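Police Holding Facility Inspection - Checklist and Comments
Noltberg Station, ground floor custody area
Date of visit: November 14, 2020
Lead inspector: Octavio Echeverría
Type of visit: announced, follow-up to June visit

Ratings: S = satisfactory, P = partly met, N = not met, NA = not looked at on this visit

1. Entry and booking

1.1 Booking desk staffed at time of arrival - S
1.2 Reason for detention written in the register for each person - S
1.3 Time of arrest and time of booking both recorded - P
Comment: Booking time is always there. Arrest time was missing on several pages. The desk sergeant said arresting officers are expected to fill it in before they leave. They don't always do it.
1.4 Rights notice handed over and signed for - S
1.5 Rights notice available in other languages - P
Comment: Copies exist but were kept in a locked office upstairs. They should be at the desk.
1.6 Property bagged, sealed and listed in front of the detained person - S

2. Cells

2.1 Number of usable cells matches the number on file - S
Comment: 7 on file, 7 in use. The end cell was out of service in June and has been reopened.
2.2 No ligature points at vents, bunks or door hatches - P
Comment: The vent covers have been changed. The hatch in the third cell still has a gap at the hinge side that needs closing. This was raised last time. No one should be placed in that cell without constant watch until it is done.
2.3 Call buttons working - S
Comment: All tested from inside with the door shut. The one nearest the showers is slow to sound at the desk but does sound.
2.4 Lighting can be dimmed at night - N
Comment: Lights are either on or off for the whole corridor. Officers leave them on. Two people held overnight told us they had not slept.
2.5 Bedding clean and fire rated - S
2.6 Drinking water on request, day and night - S
2.7 Temperature log kept - P
Comment: Log kept on weekdays only.

3. Checks and medical care

3.1 Visits to each cell at the set interval - P
Comment: Entries on the night shift are too regular to be relied on. The same minute past the hour appears page after page. Compare with the corridor video before the next visit.
3.2 Risk assessment done at booking - S
3.3 Nurse or doctor called without delay when asked for - S
3.4 Medicines locked up and signed out - S
3.5 First aid kit complete and in date - N
Comment: 5 items past their date, including the burn dressings. Replaced while we were on site.
3.6 Officers on shift hold current first aid certificates - S

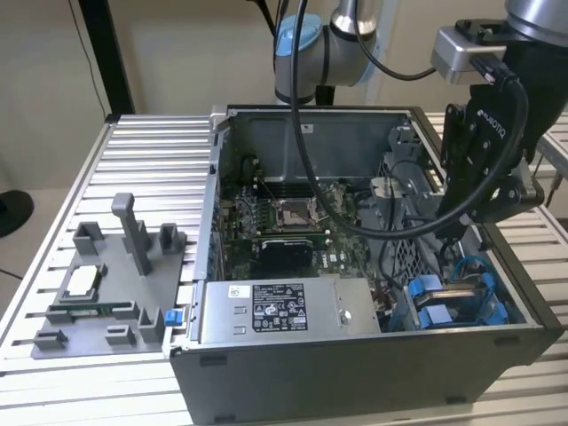
4. Video and records

4.1 Cameras cover booking desk, corridor and sally port - S
4.2 Recordings kept for the required period - P
Comment: The corridor and desk are fine. Sally port footage is being overwritten early. The station says the Stelmakh recorder is set to the right period but runs short of space. Either way the footage is not there when it is needed, and a complaint from the summer could not be checked for that reason.
4.3 Clock on recordings matches desk clock - S
4.4 Sign telling people they are being recorded - S
4.5 Register backed up - P
Comment: Done by one clerk. There is no cover when she is on leave.

5. Force and restraints

5.1 Each use of force written up by the end of the shift - S
5.2 Reports read and signed by a supervisor who was not involved - P
Comment: In two reports the supervisor who signed was also named as present. The lieutenant has been told this can't continue.
5.3 Restraint chair inspected and straps sound - S
5.4 Pepper spray counted in and out - S
5.5 Weapons lockers used before entering the custody area - S
Comment: Observed at both shift changes.

6. Fire and exit

6.1 Extinguishers in date - S
6.2 Master keys held at desk, second set in control room - S
6.3 Evacuation drill held in the past year - N
Comment: The last drill on paper was run jointly with Fuson and is well out of date. New staff have never done one. A night drill is preferred.

7. Complaints

7.1 Forms within reach of detained people - P
Comment: You have to ask an officer for one. Put a rack by the phone, as they did at Gatness.
7.2 Box emptied by someone from outside the station - S

Action list

Close hinge gap, third cell - before the cell is used again
Sally port recorder storage - the station has $3,000 set aside for this and should spend it now
Dimmer or separate night lighting - quote to be sent to this office
Evacuation drill - date to be confirmed in writing
Rights notices moved to desk - done before we left

The station commander was given these comments verbally at the end of the visit and did not dispute the ratings, except 3.1, where she asked for time to look at the video herself. Her written reply will be attached when received.

Signed: O. Echeverría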